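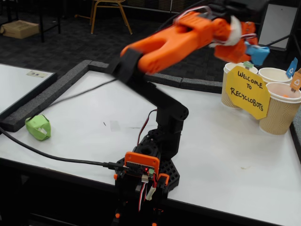 **Inese Lill:** Does it fail on the pickup too, or only once the arm is out past the foam and heading for the bins? The first report says "drops out during sort" and I can't tell which half of the cycle that is.

**Yanti Lubis:** Only on the transfer. Pickup is fine. I've rewritten the report below so it's all in one place.

---

## Ticket 2373: wrist servo stops responding during transfer

**Project:** Recyclobots (Voltholm robotics club, entry for the Dostmont student meet)
**Software:** Santoso control script, spring branch
**Status:** open, reproducible
**Opened by:** Yanti Lubis

### Symptom

The arm closes on an item, lifts, and rotates toward the cups. Partway through the rotation the script loses the wrist servo. Base, shoulder and elbow keep answering. The script then raises a read error and holds position, still gripping.

```
[xfer] base ok
[xfer] shoulder ok
[xfer] elbow ok
[xfer] wrist no status packet
[xfer] gripper no status packet
[xfer] abort: hold
```

Gripper sits after wrist on the chain, so I'm treating it as one fault. The LED on the controller board stays on the whole time.

### Setup

- Arm at its usual mount on the white table, foam border in place
- Three cups with the green, blue and orange flags
- Controller on USB to the club laptop
- Color matching turned off, bin chosen by hand in the script

### Steps to reproduce

1. Home the arm.
2. Run `pick`, then `transfer --bin blue`.
3. Repeat without homing in between.

Out of 15 cycles, 4 aborted. All of the aborts were on transfers to blue or orange. None on green.

### Tried so far

**Timeout.** Raised the read timeout in the Santoso config. The wrist reply was sometimes late by up to 200 ms before it went missing altogether, so a longer timeout hides the first few misses and then the abort comes anyway. Put it back to the default.

**USB.** Swapped the cable for the one from the Wustley kit. No change. Swapped back.
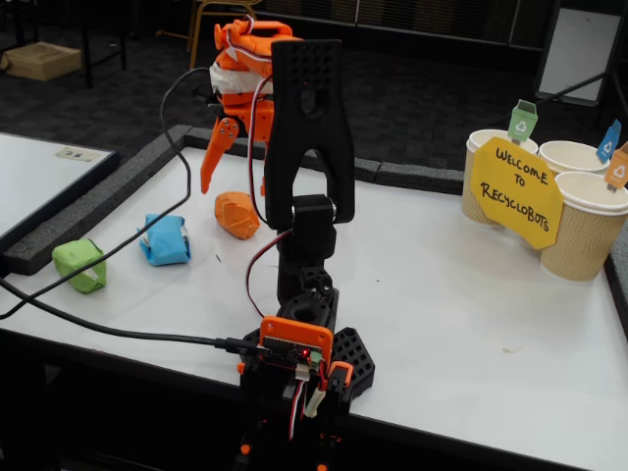 **Speed.** Halved the base rotation speed. Fewer aborts, but the cycle is then too slow for the Dostmont time limit. Not a fix. It does suggest something mechanical, as the command traffic is the same at both speeds.

**Power.** Checked the supply at the terminal block with the arm extended and loaded. Steady. Did not measure at the wrist end.

**Servo ID conflict.** Scanned the bus. All IDs unique.

---

**Inese Lill:** Speed dependence and a good supply at the board point to the cable between elbow and wrist, or one of its connectors. Power the arm, torque off, and move the joints by hand through the transfer path while polling the wrist in a loop. Note the joint and the direction when it cuts out. Keep fingers out of the elbow.

**Yanti Lubis:** Done. Base rotation alone: no loss. Shoulder alone: no loss. Elbow extended past the point where the lead goes tight: loss every time, and it recovers when the elbow folds back. Makes sense with the bin pattern. The script extends the elbow further for blue and orange.

**Inese Lill:** Then the lead is short for that pose. Before ordering anything, check how it's routed. In the Wustley build notes it goes along the link with slack left at the joint.
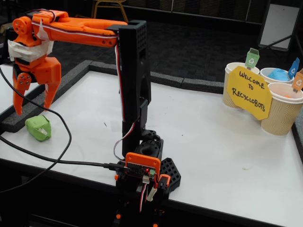 **Yanti Lubis:** Rerouted the lead with a loop of slack at the elbow. Reseated the plug at the wrist; it had backed out slightly and one side of the latch is worn. Ran the hand test again with polling on, no loss at full extension.

Powered cycles at normal speed, same steps as before: no aborts so far, all three bins.

Still to do:

- [ ] replace the lead with the worn latch (spare is in the Wustley kit)
- [ ] add a retry on a missed read in Santoso, with a log line so it isn't silent
- [ ] turn color matching back on and rerun
- [ ] limit elbow travel in the config to what the lead allows

**Inese Lill:** Put the elbow limit in first. Leave 2373 open until the new lead is on. The retry should get its own ticket.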